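Splitting songwriting credits when the drummer wrote the groove

Home recording and songwriting > Business and rights

Started by lernon_st, 14 replies

lernon_st wrote:
We're a four piece in Geelong and we've got a song coming out in April that started life as a drum pattern. Our drummer Janel recorded it on her own in her garage, two bars with a dropped snare, and sent it to the rest of us. I put chords and a melody over it, then wrote the words. The bass player came up with his part at rehearsal. The guitarist wasn't in the country.

I was about to register it as 100 per cent mine because I wrote the words and the tune. Janel thinks she should be on it, as the song wouldn't exist without the pattern. What do other bands do?

grimshaw72 wrote:
Words and melody are the song. Drums are the arrangement. That's how it was in every band I played in and nobody lost sleep over it. She gets paid for the recording side same as everyone else.

Clyde Haddad wrote:
It's a bit more complicated than that. There's no rule that says a drummer can't be a writer. If the four of you agree she's a writer then she's a writer, and you put whatever percentage you agree on in the registration. The argument only starts when people don't agree, and by then it's usually a few years later and somebody has a solicitor.

Write it down before the release. One page, song title, names, percentages, everyone signs it.

rinov wrote:
We split everything evenly regardless of who brought it in. Five people, 20 per cent each. We've done it that way for three albums. It means I've given away money on songs I wrote start to finish, and I've been given money on songs where I shook a tambourine. I'd still do it again.

grimshaw72 wrote:
Even splits are fine until somebody leaves and still owns a fifth of the song you wrote in your bedroom about your own divorce.

rinov wrote:
They'd own a fifth of that song, yes. They were in the band when we made it. They don't get a fifth of the next one.

lernon_st wrote:
Thanks. The guitarist is the awkward part for me. If we go even, he's on a song he hadn't heard until it was mixed. He did add a part later, eight bars near the end, recorded at his sister's place.

Loretta Hutchins wrote:
I look after the paperwork for a couple of small bands in Ballarat and I see this one all the time. What seems to work is separating two questions. First, who owns the recording. All four of you played on it, so an even split of the recording is easy to defend. Second, who wrote the song. That's where you sit down and talk.

For a song built on a beat I've seen the drummer get anything from 10 to 50. Hip hop and dance people would laugh at this thread, because over there the person who made the beat gets half before anyone has opened their mouth.

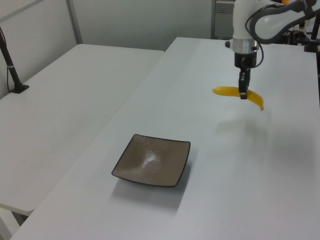 The other thing I'd say is don't forget that the pattern can be used again. If Janel's two bars end up under a second song with a different tune, which a lot of people do now with their own drum tracks, you'll want to know where she stands on that one too. If she's a writer on the first it's hard to tell her she isn't on the second.

lernon_st wrote:
That's a good point and we do plan to use it again. There are two more sets of lyrics that fit it. I hadn't thought about how that would look from her side.

grimshaw72 wrote:
So now she gets three songs out of two bars. Good work if you can get it.

Clyde Haddad wrote:
And he gets three songs out of her two bars. Same thing from the other end.

harbour_dub wrote:
Reggae bands have been arguing about this since before any of us were born. Plenty of musicians got a session fee for a rhythm and then heard it on other people's records for decades. I wouldn't use that as a model of how to treat your friends.

For what it's worth, I'd go 70 to you and 30 to Janel on the song, four ways even on the recording. The bass player might want a conversation as well. Is the bass line a hook, or is it following the chords?

lernon_st wrote:
Following the chords. He's already said he doesn't want a writing share, although he said it while loading the van so I'd better ask him again.

Loretta Hutchins wrote:
Ask him again, and get it in an email if nothing else. People are very generous when they're loading a van.

postcode_pete wrote:
Can I ask what sort of money this is? Our last single did 387 streams. We spent more on the pizza at the meeting where we discussed the splits.

rinov wrote:
It's nothing until a TV show picks it up. A friend's band had a B side used in a drama, just the intro and part of a verse, and the cheque paid for their next album. They'd never talked about splits. They don't play together any more.

grimshaw72 wrote:
I'll give you that one. I still say melody and words are the song, but I'd sign the page. If 70/30 keeps a good drummer in the band it's cheap.

lernon_st wrote:
Update for anyone who finds this later. We met at Janel's last night and settled on 70/30 for this song and recordings split four ways. The guitarist was fine with it. The bass player confirmed no writing share on this one but wants to be asked each time, fair enough. For the next two songs on the same pattern we'll use the same numbers unless somebody brings in a new section.

I typed it up and we've all signed it. Registration goes in this week.

Clyde Haddad wrote:
Good result. Keep a scan of it somewhere that isn't your phone.

harbour_dub wrote:
Post a link when the song's up, I'd like to hear this drum pattern.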